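Office Christmas do: theme or no theme?

Pindon Community Boards > Going Out > Parties and Dressing Up

marrowfat
Started 11/9/18

Right, our lot have booked the upstairs room at Dukura for the Christmas do and the email has gone round to say there's a theme. The theme is "Old Hollywood Glamour". I work in a builders' merchants. There are 23 of us and I would say four own an iron.

Has anyone done one of these without spending a fortune? The email says "effort will be noticed", which I read as a threat.

tilly_on_the_hill
Black dress, red lipstick, big earrings. Done. If you're a bloke, black suit, hair flattened down with something, look fed up. You've got weeks yet.

marrowfat
I am a bloke. I have the fed up part ready.

Bexo
Can I put in a word against themes altogether? People are paying for the meal, the taxi and somebody's Secret Santa, and now they have to find a white fur stole as well. Ours did "Winter Wonderland" last year and half the room came in the jumper they'd worn to work.

gordon_b_pindon
Disagree with Bexo. Without a theme everyone wears the same thing they wore to the last wedding and stands by the coats. A theme gives you something to say to the woman from accounts.

Bexo
I am the woman from accounts.

gordon_b_pindon
Then you'll know what I mean.

Lapsed Viking
Hire shop. Ritico on the bypass do a dinner jacket for the weekend, cufflinks included. I paid 70 in October for my nephew's thing, and that was with the shoes. Take it back by Monday lunchtime or they charge you again. Ask me how I know.

tilly_on_the_hill
70! To eat a turkey dinner in a room over a bar!

Lapsed Viking
It was a very good jacket.

marrowfat
I looked at buying one new and the first that came up was 228. I shut the laptop and went for a walk.

Yasaman Bagheri
Charity shops, and go this week before everyone else has the same idea. The one next to Tehrani's bakery puts its evening wear out in November. My husband got a dinner jacket for a fiver two years ago and has worn it to three parties and a funeral. The sleeves are short but he keeps his arms bent.

For anyone who does want to sparkle: you don't need the frock, you need the bits. A plain top and proper jewellery will get you through the door at any "glamour" night. I borrow from my sister and she borrows from me, and between us we look as if we have money. I've put a few pieces out to choose from for our own do.

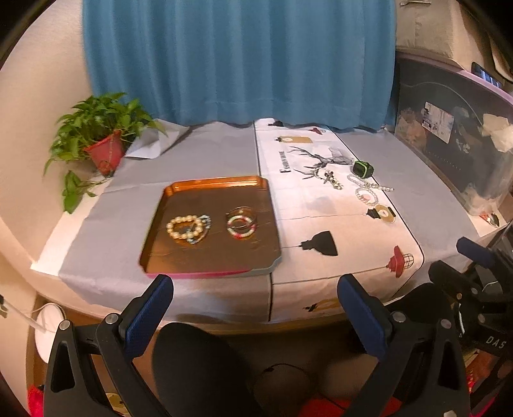

The shortlist so far. Opinions welcome, my sister's excepted.

tilly_on_the_hill
Ooh, go for the most over the top thing you've got. It's December, you can't be too shiny. Also love the plant.

Bexo
I'd still wear less of it. One good piece and stop. Otherwise you spend the night unhooking yourself from other people's cardigans.

Yasaman Bagheri
Bexo, I have been unhooked from better cardigans than yours.

gordon_b_pindon
Back to the matter in hand. Marrowfat, what is the boss going as? If he's in a dinner jacket you need one. If he's in a jumper with a pudding on it, you're free.

marrowfat
He says he's going as Humphrey Bogart. He is 6 foot 5 and ginger.

Lapsed Viking
Raincoat and hat, then. You could go as the other Bogart. Everybody has a raincoat.

marrowfat
That's the first suggestion I can afford. Do I keep the hat on for the dinner?

tilly_on_the_hill
No!

gordon_b_pindon
Yes, or you're a man eating in a raincoat.

Bexo
I'm with Gordon on this one and I don't like it.

Yasaman Bagheri
There were two hats in that charity shop on Wednesday, a brown and a grey. Get the grey. The brown one smelled of dog.

marrowfat
Went in my lunch hour. The grey one's gone. I now own a brown hat. It's hanging on the line and the neighbour has already asked.

Lapsed Viking
Bicarb in a carrier bag, leave it overnight with the hat in. Shake it out well or you'll look like you've got dandruff in the photos.

tilly_on_the_hill
Which night is it, by the way? We're in Dukura ourselves one of the Fridays, downstairs. I'll look out for two Bogarts.

marrowfat
The 14th. I'll be the short one.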